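What Happens to Fan Mail?

08/02/2024
By the Young Readers Desk

Print this page | E-mail this page

Fan mail is a letter, card, drawing or message that someone sends to a famous person they like. The person might be a singer, an actor, a dancer or someone on a TV show. The person who writes is called a fan. The word is usually said to be short for "fanatic," an old word for someone who is very, very keen on something.

People have sent fan mail for a long time. When movies were new, there was no way to send a quick message to a movie star, so fans wrote on paper and used a stamp. Many still do. Others type a message and send it online. Both kinds count as fan mail, but they are handled in different ways.

Where does the letter go?

It almost never goes to the famous person's house. Home addresses are kept private so that the person and their family can live quietly. A paper letter goes to an office or to a post office box. A post office box is a locked box with a number on it that someone rents.

Here is how it works for the band Hovach. The band plays pop music and has four members. Letters go to a box in the town of Plisley. Once a day a worker from the band's office empties the box and takes the letters to be sorted. In a normal week there are 100 letters. In a week when the band has a new song out there can be 2,000. The most they ever had in one week was 1,803 letters and cards from inside the country, plus a sack from overseas that was not counted until later. 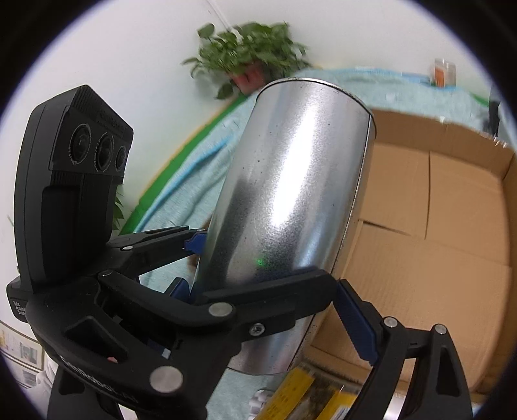
Silver metal cylinder with a rolled rim.

Who opens it?

Usually not the star. The people who open fan mail work for the star or for a company that does this job for several stars. Berkov is a company like that. Its workers open the envelopes, flatten the letters and put them into groups. The groups at Berkov are:

Letters that ask for a photo
Letters that ask a question
Letters with a drawing or something else made by hand
Birthday cards
Letters that an adult in charge needs to see first

The last group is for letters that sound very sad or worried, or that are unkind. A grown-up with training reads those. If a child has written that they are in trouble, the workers try to get help to that child.

Does the star read any of them?

Some stars read a lot of their mail and some read very little. It depends on how much comes in and how busy they are. Suppose a singer gets 3,000 letters in a month and spends two minutes on each one. That adds up to 6,000 minutes, or 100 hours. A singer who is also practicing, traveling and doing shows would have trouble finding that much time.

So the workers pick some out. They may put a bundle in a folder for the star to read on a bus or a plane. The bundle is not always made of the neatest letters. At Berkov, workers look for letters that say something the star hasn't heard many times before.

What is sent back?

There are a few kinds of reply. The most common is a printed photo with a printed signature. This means the star signed one picture and a machine copied it many times. The next kind is a form letter. A form letter has the same words for everybody, with your name added at the top. The rarest kind is a real reply, which the star wrote or signed with a pen.

A real signature is called an autograph. It can be hard to tell a real autograph from a printed one. If you tilt the paper under a lamp, pen ink sometimes shines a little or leaves a dent in the paper. Printed ink is usually flat. This doesn't work every time, and even grown-up collectors get it wrong.

Replies are slow. A letter sent in the summer might be answered in October, or the next spring, or not at all. If there is no answer, it does not mean that your letter was bad. It may still be in a pile, or the star may have stopped sending replies.

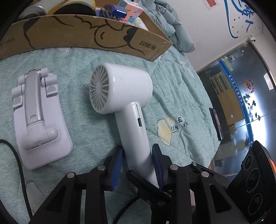 A reader from Ledesma wrote to us that she had waited eight months for an answer from an actor on her favorite show, and then two photos came in the same week. She wanted to know if she should send one back. She doesn't have to. Offices sometimes answer a letter twice by mistake, most often when the mail has moved from one office to another. She could keep the spare or give it to a friend who likes the show.

What about gifts?

Many fans want to put a present in with the letter. Most offices ask people not to. Food has to be thrown away, as there is no way to be sure it is safe. Toys take up a lot of room. Hovach's office sends new stuffed animals on to a children's center and keeps only flat things, such as drawings and bracelets made of thread. Never send money, and don't send anything you would be sorry to lose. Things sent as fan mail are not usually returned.

How to write a fan letter

Ask a parent or another adult to help you find the right address. The star's own website is the best place to look. Addresses on other sites are often old or wrong.

Keep the letter to one page. Say what you like and be exact about it. "I like the second verse of your new song" tells the singer more than "I like your music." You can say how old you are and give your first name. Do not write down the name of your school or your phone number. If you would like a reply, let an adult put the return address on the envelope.

Some offices ask you to put in a second envelope with your own address and a stamp on it. This is called a self-addressed stamped envelope, or SASE for short. Fold it in half so it fits inside the first one. If the star lives in another country, your stamps will not work there, and you may have to leave the SASE out.

Messages online

Online messages are read by workers too, and sometimes sorted by a computer first. Be careful if you get an answer that says it is from a star and asks for money, a password or a picture of you. People pretend to be stars in order to trick fans. Real stars do not ask fans for those things. Show the message to an adult and don't answer it - not even to say no.

Words to know

Autograph: a person's name written by that person with a pen
Form letter: a letter with the same words sent to many people
Post office box: a numbered box, rented for getting mail
SASE: an envelope with your own address and a stamp already on it

Print this page | E-mail this page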